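Print | E-mail this page

# Garasico Gripper: README

Data card for the ball-and-bin recordings made on the Garasico bench in the Dramport shared workshop. Maintained by Verena Bachmann.

## Contents

The set has 3 folders:

- bin_pick: ball lifted from the bin
- bin_place: ball released over the bin
- misc: failed grips and calibration runs

Each run is one video plus a CSV of joint angles. Times are in seconds from the start of the run.

## Hardware

Two-finger gripper with layered black contact pads on dark navy linkages. The orange toy basketball is the standard test object for these folders, used with the dark gray bin on the white table.
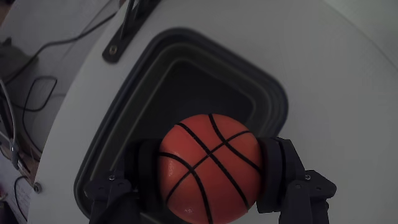
## Known problems

- The pads are black and the bin is dark, so color thresholding loses the left finger. Track the ball instead.
- Joint 6 drifts after a long session. Run home.py again before recording.
- The January runs used the old pads. Don't mix them with later ones.

## License

Free for home and workshop use. Keep this file with any copy.

Contact: Verena Bachmann, Dramport | © Garasico | Back to top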